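Fenstead House Notes
Kitchen & Table

The Odd Glass Problem, and Other Cupboard Matters

Posted 2023-11-01 by Vega Montes
Filed under: Kitchen, Storage, Small Repairs

Every kitchen cupboard has a front row and a back row. The front row is what you use. The back row is what you moved to this house, and possibly to the house before it, wrapped in newspaper and carried up the stairs by a friend you still owe lunch.

I spent a good part of October going through ours, one shelf a night, with the radio on. What follows is what I learned or relearned, plus a few things readers sent in after the last column on drawer liners. (I had no idea people felt that way about drawer liners.)

Start with the glasses

Glasses are the easiest category to be ruthless about, and so the best place to begin. Take all of them out. Put a folded towel on the counter first. Check each rim with a fingertip, slowly, going once around the outside and once across the top. Anything that catches your skin is done. You can't sand a chip out of a drinking glass at home in any way I'd trust with my own lip, and the video that says you can was filmed by somebody with very good lighting.

What's left will almost certainly fail to match. Leave it that way. I used to buy sets of eight, and a set of eight becomes a set of five by spring and then sits there reproaching you. Mixed colors don't have this trouble. When one goes, the others close ranks.
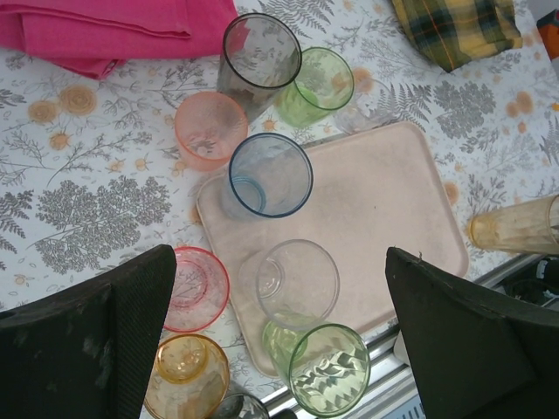

Reading time: 8 min

Tinted glass does hide cloudiness better than clear, for better and for worse. If you suspect a smoky or gray one of having a film, hold it up to the window next to a plain one. Cloudiness comes in two kinds. One is mineral scale from hard water, and it comes off. The other is etching, which is the surface itself worn rough by the dishwasher, and it stays for life. To find out which you have, soak the glass in plain white vinegar for 10 minutes and rub it with a soft cloth. If it's clearer, soak the rest. If it looks exactly the same, congratulations, you own a frosted glass. Don't try this on anything with gold trim or a painted pattern.

Stacked and stuck

Two tumblers jammed together: cold water in the inside one, warm (never boiling) water around the outside one, wait a minute, twist gently. Covadonga Soler wrote in to recommend a drop of dish soap run down the gap first, and she's right, it helps. Her husband's method is to pull harder. She enclosed no further details, but she did mention she now owns an odd number.

If your tumblers stick every week, they weren't shaped for stacking and you should stop asking them to. Stand them side by side, right way up. I know there's a school that stores glasses upside down to keep the dust out. The rim is the thinnest part of the glass, and it's also the part that then sits on your shelf, soaking up the smell of shelf. If you drink from them often enough, dust won't be a problem.

The tray trick

A tray is the cheapest piece of kitchen furniture you can buy. Set the glasses on it, and wiping the shelf becomes one lift in place of a dozen. Going to the table is one trip. Benito Robles keeps his vinegar and oil bottles on one as well, and reports that the sticky ring every oil bottle leaves is now the tray's business and not his.

A couple of cautions. A smooth tray is a skating rink, so lay a damp paper towel or a square of that rubbery mesh under the glasses before you walk anywhere. And load from the middle outward, heavy ones first. Don't put the last glass on when you already know it won't fit. We have all put that glass on.

Tablecloths, briefly

A tablecloth stored in a tight square will open with creases you could file letters in. Roll it around a cardboard tube, or hang it over a pants hanger with a sheet of tissue on the bar. If company is at the door, mist the creases lightly with water and smooth them flat with your palms, then put the bread basket on the worst one.

For stains:

Red wine – blot, don't rub, then cool water from the back of the cloth. Salt is mostly something to do with your hands while you feel bad.

Candle wax – let it harden, lift off what you can with a butter knife, then paper towel above and below and a warm iron. Change the paper often.

Grease – dish soap, straight on, before it goes anywhere near water. Leave it overnight if you can stand to.

Coffee – cool water right away, then wash as usual. Check before it goes in the dryer, as heat will set whatever is left.

Busy prints forgive a great deal. I own one plain white cloth, and it has been used once.

Cloth napkins

Wash strong colors on their own the first two or three times, particularly reds and hot pinks, unless you'd like everything else to join them. Skip the fabric softener. It leaves a coating, and a napkin that can't absorb anything is just a small flag. Fold them warm from the dryer and you'll never iron one again, or at least you'll be able to tell people so.

The shelf itself

While the cupboard is empty, wash it. Warm water, a little dish soap, dry cloth after. Leave the doors open for an hour. If the shelf sags, try flipping it before you buy another. Ours has been flipped twice and is now nearly level, in a tired sort of way. Look at the pegs too. Eusebio Benítez found that one of his was a golf pencil, and had been holding up the dinner plates since before he bought the place.

Put things back by how often you reach for them. Daily glasses go between your shoulder and your eyes. The punch bowl goes up top, where it can think about its future.

From the mailbag

Nerea Ibarra asks whether jam jars count as glasses. In this house they do. To get the label off, soak in hot water, peel what will peel, then rub the gummy part with cooking oil and wash it off with soap. The lids hold onto the smell of pickles forever, so keep those for screws.

Next month: the drawer with the batteries in it. Send your questions by the usual address, and please, no more about liners.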